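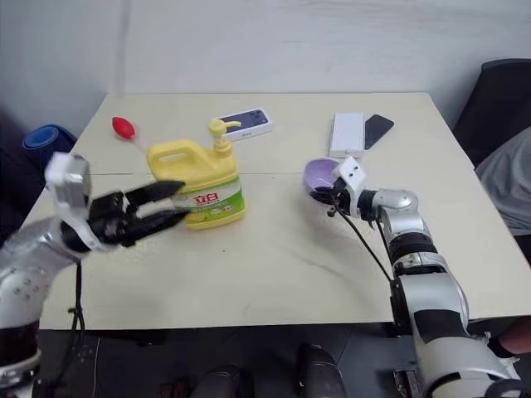

**How many overs go into net run rate when a side is bowled out early?**

The full number of overs that side was due to face, whatever over the last wicket fell in.

Hi all,

Sorry for the slow reply, I wanted to dig out the December scorebook before I opened my mouth on this one. I've left the original message below so you don't have to scroll back through the list.

So, the Willum game. They were all out for 63 at Lita, and it was a 33-over game by then because of the late start. Whoever filled in the table worked out Willum's rate using only the overs they lasted, which made their batting look a lot healthier than it was and made Zakaria's bowling look worse. Both are wrong. It should be 63 runs off 33 overs for Willum, and 63 conceded off 33 for Zakaria. I've done it on paper and again on my phone and Zakaria's figure comes up nicely – enough to go above Ciltard, I'm pretty sure, but I'd like somebody else to run it before we change the website.

The reduced overs matter too! Please don't use the full-length number for that game. Both captains agreed to 33 at the toss, it's written at the top of the page in green ink, and that's the number that counts for both innings.

Zakaria's own innings is a different story. They won by seven wickets, so they weren't bowled out, and for a successful chase you use the overs they really faced, including the odd balls. Careful with those. Two balls is a third of an over, so it goes in as .33 and not as .2, and I have seen that mistake in our table more than once (I have also made it, the year we did everything in pencil).

On the abandoned game between Ciltard and Lita: leave it out completely. The points get shared but the runs don't go anywhere near the run rate. I know Ciltard had a very good opening stand going and it feels rough to lose it, but without a result there's nothing to add. The batters still keep those runs in their personal averages, if that helps.

Somebody also asked me off list whether wides and no-balls count. The runs do, yes, they're part of the total. The deliveries don't add to the overs.

If anyone has the Ciltard scorebook from December, could you send me the page for their second game? The copy I've got is missing the bowling and I can't make the extras add up. A phone picture is fine as long as I can read the bottom line.

Aaliyah Paquette
Scorer, Zakaria

On Jan 8, 2021, the Ciltard captain wrote:

> Hi everyone, happy new year
>
> I see we're second in the table and Zakaria are third, level on points, and I've already had two messages telling me that's wrong. I didn't do the math so please don't shoot me. Can somebody who understands net run rate explain what happens when a team doesn't bat out its overs? I think that's what the argument is over, the Willum game at Lita.
>
> Also does our washed-out game count for anything? We were going really well.
>
> I don't mind where we end up but I'd like it settled before the semifinal draw, as second gets the home game and I need to tell our guys where to drive. Plus I have to order the lunches.
>
> Thanks

P.S. for Ciltard – I'd hold off on the lunches until somebody has checked my numbers.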